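We use cookies to improve your experience. Accept | Manage settings

4. Results

Seung-woo Seok ran 244 simulated trials of the tidying task - one small numbered block, one shallow tray - and 136 ended with the block inside the rim. Most failures came at release, when a finger caught the tray edge. Mi-kyung Koo's grasp planner needed no retuning after January.
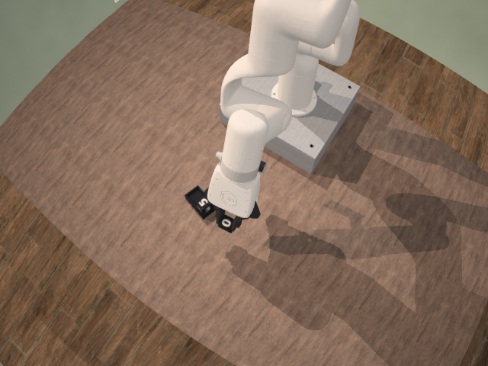
A household chore adds clutter, soft items and poor light, none of which we modeled. On this evidence we would not expect the arm to clear a kitchen drawer unattended.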